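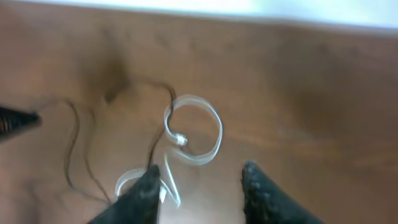 Cable Handling Software Meeting, 5/5/25

1. Perception
The new Listel model now follows the white ribbon through a full loop and keeps the thin dark wire as its own track, even where the two cross. Big step up from the April build! It was trained on 3,617 labeled wrist views. Weak spot: motion blur. A smeared wire still comes back as two wires side by side, and the planner believes it.
Agreed: add blurred views to the training set, and hold the arm still for 2 frames before any grasp is picked.

2. Grasp planning
Zedent now scores grasps along the ribbon and next to the connector. Lots of excitement over the connector grasps, which give the planner a known end to work from. We went back and forth on whether to allow grasps inside a closed loop. Left off by default for now, with a flag in the config.
Open: what the planner should do when a finger is already against the cable at the start of a run. At the moment it throws an error and quits.

3. Control
The Grirnico control loop is running at 30 Hz with the camera in it, and the jitter near the table is gone. Lovely to see. The slow-close setting stays on for anything flat.
Dark smudges and grain on the tabletop are sometimes read as height changes. Table height will come from calibration until the depth filter is fixed.

4. Tooling
The Krajewska replay viewer can now show the wire track and the planned grasp together, and you can step back through a run (this alone saved us hours). Still missing: export of a single run. Ticket is open, to be picked up in May.

Carried over: naming of log folders, gripper force limits.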